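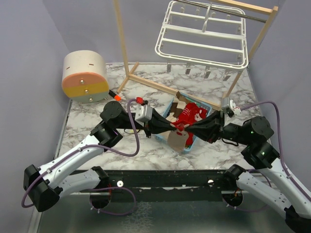 Written safety rules for two-arm work cells at Ritdale used to fit on a card taped to the door. The new version, in force since April, runs to 30 clauses, and the lead for shared cells at the Panyasiri workshop wrote most of them. We talked for an hour about what changed. The first clause covers shared reach. Where both grippers may close on the same item, such as a red cloth held over a basket, the cell has to run under one stop circuit. "Two arms on one piece of fabric count as one machine," the lead said. "If you stop one, you stop both."

Speed came next. The cap near people is now 7 percent of full speed, and the lead would not discuss exceptions. "We had a sheet of exceptions before, and it got longer than the rules." 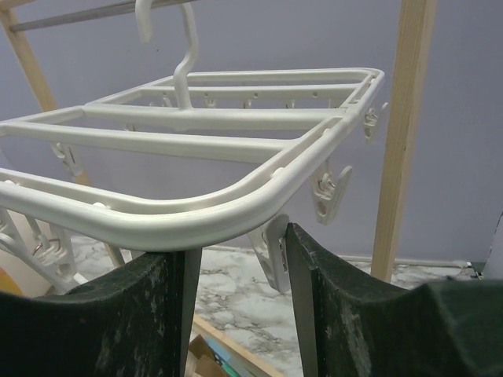
Gripper fingers at a clothes-drying rack, with clips hanging from the rails.

Thin plastic parts have their own section. Grip force is set before the first run and written in the log, and any change needs a second signature. Finger pads are inspected every 90 hours. "People look at the arm and forget the pads," the lead said. "The pads are what touch the thing."

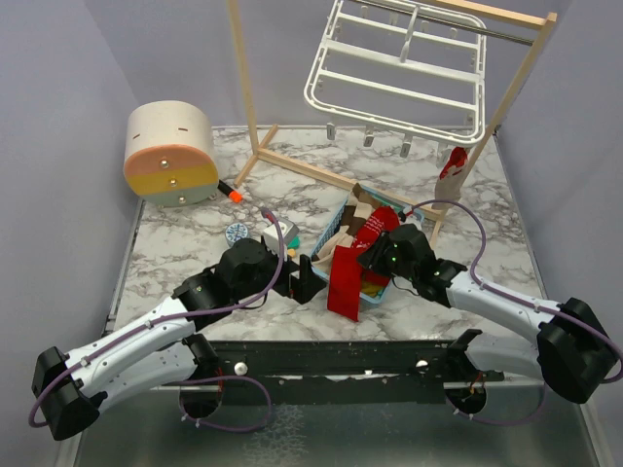
Grarkitz, which reviewed the draft, objected that 64 log entries per shift was too many and asked for a shorter form. The lead agreed in part. Entries for routine starts were dropped, while those for stops and manual moves stayed.

Cables also get a clause. Each loop is checked through the full motion of its arm before a shift begins, and a snag means the run waits. Castier will use the same text in its own cells.
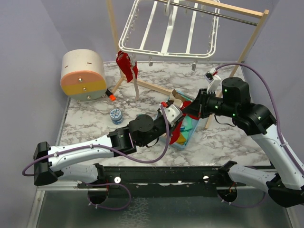
Two arms working over a tray of cloth items.

The lead expects complaints about the second signature. "That one stays until we have a year of logs to look at."

Last updated: 2024-04-10
Print this page | E-mail this page
Contact us | Copyright Ritdale | Back to top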